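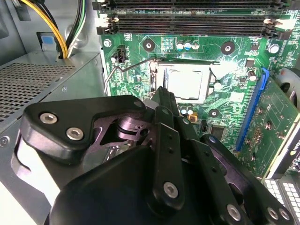

普利尔索普(Plilthorpe)理工学院 机器人与自动化系 · 教材编写组

第5章 攒例子:示教数据是怎么来的

本章要聊的东西
5.1 先把任务说成一句话
5.2 一条示教里装了什么
5.3 腕部相机看得见什么,看不见什么
5.4 怎么安排变化
5.5 失败的那些条留不留
5.6 写标注

前面几章我们一直在算东西:坐标变换、逆运动学、阻抗控制,推导写了一页又一页。到了这一章,笔可以先放一放了,因为我们要干一件看起来特别没技术含量的活儿,就是一遍一遍地做给机器人看,然后把做的过程记下来。我第一次讲这门课的时候,这一章只有薄薄几页,我当时觉得采数据嘛,谁不会,按下录制键不就行了。后来学生交上来的模型一个比一个奇怪,有的夹爪走到半路就停住不动,有的非要先往左边晃一下才肯往下走,我一条一条翻回去看数据,毛病全在数据里(往左晃那位,是因为操作的同学习惯每次开录之后先活动一下手腕!)。从那以后这一章就越写越长,写成了你现在看到的样子。

全章会一直用同一个任务当例子:在一台打开的台式机机箱里,围着处理器插座干活。这是我们和维修回收企业Vutico一起做的课题,项目名叫Fontes,目标是让机械臂学会从旧电脑里把还能用的零件取出来。选它当例子有我的私心,我实在看腻了把方块放进碗里。方块放歪一点没关系,滚到桌上捡起来再来一遍就好。主板上可不一样,插座中间是处理器,旁边围着一圈小电容,固定架、拉杆、扩展卡、电源线全挤在一起,夹爪往下伸的时候,哪个方向都没多少余地。在这种地方采数据,平时能糊弄过去的坏习惯会一个一个冒出来,拿来教学再合适不过。

5.1 先把任务说成一句话

动手之前,请先拿张纸,把任务写成一句话。我知道这听上去像小学作文课,可是我每年都要为这句话跟学生磨半天。

比如有人写:“拆处理器。”好,那我就要问了:从哪儿开始算?夹爪在机箱外面还是已经在主板上方?散热器在不在?拉杆是扣着的还是已经抬起来了?拆到什么程度算完,处理器离开插座就行,还是要放进托盘里?托盘在哪边?

问到这里,那句话一般就变成了一段话。然后我们再往回压,压成几个短任务,每个短任务自己有开头有结尾。Fontes项目里,我们把它分成4段:到位、抬拉杆、取处理器、放入托盘。每一段单独录,单独存,单独检查。你可能会问,连起来一口气录完不是更省事吗?录的时候是省事,查的时候就惨了。一条长长的录像里,前面都好好的,最后放托盘的时候手一抖,你说这条要还是不要?分开录的话,前面几段照收,最后一段重来。

分段还有个好处,起始状态可以由人直接摆好。要练“取处理器”,就先用手把拉杆摆到位,不必每次都从头开始抬。我们做“抬拉杆”那一段的时候,因为它最难,多录了不少,别的几段并没有跟着多录。

给开头和结尾下定义时,尽量用看得见、量得着的说法。“夹爪对准处理器”就不太好,张三觉得对准了,李四觉得还差一点。“两指张开,指尖位于处理器上方,机械臂静止一秒”就好得多,谁来判断结果都差不多。静止一秒这个要求是后来加上的,没有它的时候,大家一到位就急着按停止,录下来的最后几帧还在动,模型学会的就是到了地方也不刹车。

5.2 一条示教里装了什么

一条示教,说白了就是两样东西按时间对齐:机器人感觉到的,和人让它做的。前一样叫观测,后一样叫动作。我们的观测包括腕部相机的画面、各关节的角度、夹爪的开合量,还有手腕处的六维力。动作是操作者通过主手发出来的末端位姿增量,外加一个夹爪指令。

请特别留神“按时间对齐”这几个字。相机有自己的节拍,关节编码器有自己的节拍,力传感器跑得比谁都快,要是各存各的,回头拼在一起,你会得到一份看起来很整齐、其实前后错位的数据。错一点点,人眼根本看不出来,可模型会老老实实地学到“先碰到拉杆,过一会儿才看见拉杆”。有一年我们就是这么栽的。几个同学在Cirkville的实验楼里采了一整个九月,攒下423条,训练出来的策略每次接触都慢半拍,大家先怀疑网络结构,又怀疑学习率,改来改去都没用,最后才有人想起来去看时间戳:相机那一路用的是收到图像的时刻,别的用的是产生数据的时刻。那批数据后来靠重新估计延迟救回来一部分,剩下的就只能当反面教材了,本章习题里你会碰到其中几条。

所以我现在的规矩是,正式开录之前先做一个“敲桌子”的检查。让夹爪轻轻碰一下一块固定的软垫,录下来,把力的曲线和画面并排放着,找出力跳起来的那一刻,再找出画面里指尖刚挨着垫子的那一帧,看它们对不对得上。做一次用不了几分钟。每天开工做一次,换了线、重启了电脑、升级了驱动,都再做一次。

还有一件小事,动作到底存哪个?操作者发出的指令,和机械臂真正走到的位置,在空中移动时几乎一样,一接触就分家了。人往下压,指令已经到了处理器表面以下,机械臂却被顶在那里,这个差别里面恰恰藏着“用了多大劲”。我的建议是两个都存,硬盘比人的时间便宜多了。训练时用哪个,第7章再吵。

5.3 腕部相机看得见什么,看不见什么

把相机装在手腕上,好处说起来一大堆。夹爪走到哪儿它看到哪儿,离目标越近看得越细,机箱挪了个位置它也不太在乎。我刚开始用的时候喜欢得不得了,恨不得把别的相机全拆了。

用久了,脾气也摸清了。第一个脾气是夹爪总在画面里,而且占的地方不小。本章开头那张就是腕部相机的视角,夹爪自己占了下半边,连手指侧面的一排小孔都看得清清楚楚,处理器和插座在它前方。有的同学嫌夹爪碍事,想把相机转个角度躲开,我一般会拦住。看得见手指,模型才知道手指和目标差多远,这是好信息。真正要担心的是被手指挡住的那一块。越往下走,挡得越多,最后接触的那一下,最要紧的地方很可能一点都看不到。你在示教的时候站在旁边,歪个头就能看见,模型可没有脖子。

这就引出一条我会反复唠叨的规矩:操作的时候,尽量只看模型能看到的东西。把屏幕摆在面前,屏幕上放腕部相机的画面,身体转过去,别去瞄机箱。一开始会非常别扭,动作慢,还老失败,我自己头一天也是录得满头大汗。可是这样录出来的动作,每一步的理由都在画面里。你要是凭着歪头看到的东西去做决定,画面里什么变化都没有,手却忽然往右移了一点,模型看了只会一头雾水。

第二个脾气是怕反光。处理器顶盖是亮的金属,插座边的拉杆也是银色的细线,灯一强,主板上就会有一块白得发虚。光打得太亮,细节就没了;打得太暗,曝光时间一长,动起来全是拖影。我们试下来比较顺手的办法是把自动曝光关掉,固定一个偏短的曝光,再把灯往旁边挪,让光斜着进机箱。不过请先别急着把光调到完美。将来机器人要在Vutico的车间里干活,车间的灯是什么样,你的数据里就得有什么样。我的折中是一部分用调好的灯,另一部分故意不调,标注里写明是哪一种。

第三个脾气是没有全局。近处看得细,代价就是夹爪一旦偏出去,画面里可能只剩一片绿色的电路板,或者一片电源外壳上的小方孔,单看一帧很难知道自己在哪儿。所以在“到位”那一段,我们会另外加一台固定相机,到了插座附近再以腕部画面为主。如果你的实验台只有一台相机,也不是不能做,只是起始位置要收紧一些,保证第一帧里就有能认出来的东西,比如内存插槽那几条长条,或者扩展卡的蓝色插槽。

5.4 怎么安排变化

假设你已经能稳稳当当录出好数据了,那接下来的问题就是,录同样的一百遍有没有用?有一点用,但是不大。模型会把那一个位置背得滚瓜烂熟,机箱转个小角度它就懵。

变化要有计划地安排。我习惯画一张表,横着写要变的东西,竖着写每一组怎么变。要变的东西大概有这么几类:机箱的位置和朝向,主板的型号,周围零件在不在(内存条插没插,扩展卡有没有,线束往哪边垂),灯光,还有夹爪的起始位姿。每一类先想好范围,再想好怎么取。机箱位置好办,桌上贴个网格,抽签抽到哪格放哪格。千万别靠人“随便摆一摆”,人随便摆出来的位置,十有八九都在正中间,朝向也总是端端正正,我拿过去的记录画过散点图,中间黑压压的一团,四个角空空如也。

线束要单独说几句。电源线是软的,每碰一次形状都会变一点,你以为什么都没动,录了一下午,线已经悄悄挪到插座旁边去了。要么每条开始前把线理回原样,要么干脆承认它会变,每隔几条主动拨一拨。最糟的是两头不靠,前半天的线在一边,后半天的线在另一边,刚好前半天又全是甲同学操作,后半天全是乙同学操作。这样一来线的位置和操作习惯绑在了一起,模型看见线在左边就用甲的手法,在右边就用乙的手法,分析起来简直要命。

说到操作者,我建议至少找两个人,最好再多几个,但要先统一手法。有人喜欢从上面直着下去,有人喜欢斜着切进去,两种都能成功,混在一起平均一下却可能正好撞在固定架上。想保留多种手法也可以,那就得换能处理多峰分布的模型,第8章会讲到。初学的时候我劝你先定一种,写在纸上,贴在显示器旁边。

到底录多少条才够,这是我被问得最多的问题,也最难回答。我们的做法是一边录一边训。先录26条,训一个很粗糙的模型放上去跑,看它在哪儿出错,再针对出错的地方补录。“到位”这一段很快就不用补了,“抬拉杆”补了一轮又一轮。要是等全部录完再训练,你多半会在不需要的地方录了一大堆,需要的地方一条都没有。

5.5 失败的那些条留不留

留!先把这个字放在最前面。录失败了就顺手删掉,是我最常见到、也最心疼的习惯。

失败分好几种。相机掉线、程序崩了、开录之后才发现急停按着,这类叫作废,跟任务没有关系,归到单独的文件夹里就行。手指滑了一下,处理器没夹起来,重新再夹一次夹起来了,这类叫带恢复的成功,是宝贝。模型上线以后一定会滑手,如果训练数据里每一条都干干净净,它滑手之后就走进了从没见过的状态,后面的动作全凭运气。有了恢复的例子,它至少见过人是怎么救场的。再有一类是从头到尾没做成,直接拿来模仿当然不行,可是用来训练一个判断成败的小模型刚刚好。

那要不要故意失败呢?可以故意制造一点偏差,比如起始位置偏一些,或者在接近时轻轻推偏一点,然后录下纠正的过程。要注意的是,推偏的那一下不能当成好动作喂给模型,得在标注里把这一小段切出来。我见过忘了切的,模型学得很用心,先推偏,再纠正,每次都表演一遍完整的。

另外,接触的力一定要设上限。主板上的小零件挤得密,一个电容蹭歪了,这块板子的样子就变了,后面录的数据和前面的对不上。我们的力上限设好之后,超了就自动停,停下来的那条也照样存。板子每用一阵就拍张存档照,跟刚领来的时候比一比,发现变了样,就在记录里注一笔从哪一条起换了状态。

5.6 写标注

录完一条,趁还记得,马上写标注。我要求的字段不多:任务段的名字、操作者代号、机箱编号、主板编号、灯光、起始格子、结果、备注。前面那些尽量用下拉菜单选,别让人手打,手打的话“成功”两个字能给你写出好几种花样,成功、OK、好、行,还有打勾的。

备注栏则请放开了写。“拉杆比平时紧”“线挡住了一下”“我打了个喷嚏”,都可以。打喷嚏那条后来还真帮上了忙,有位同学查了半天某一条里的抖动,翻到备注才松了口气。

结果一栏由谁来填?我倾向于操作者先填一遍,另一个人隔天看回放再填一遍,两边不一样的拿出来讨论。我们一次抽查下来,大约5条里会有一条让两个人意见不同,多半都卡在“放入托盘”那一段:处理器进了托盘,可是斜靠在边上,算不算?这种时候就回去翻5.1里那句话。话里没写清楚,就补写清楚,再把旧的标注按新说法过一遍。挺烦的,我知道,趁数据还少的时候烦,总比多了再烦好受。

数据的命名和存放请照附录B来做。原始数据写进去之后设成只读,任何裁剪、降采样、改标注都在副本上进行,并且留一份改动记录。硬盘请至少备两份,放在两个不同的房间。

开始读5.1的推荐阅读之前,先做下面这个小准备,第一次上机课要用:

找一个你手边能拆开的东西,旧遥控器、手电筒、圆珠笔都行。自己动手拆一遍,用手机固定在一个位置录下来。然后把整个过程分成几段,给每一段写清楚开头和结尾。写好之后连同录像一起交给同组的同学,请对方只看你写的文字,在录像上标出每一段的起止时刻。两个人标的时刻差得多的地方圈出来,带到课上,我们就从那些圈开始讲。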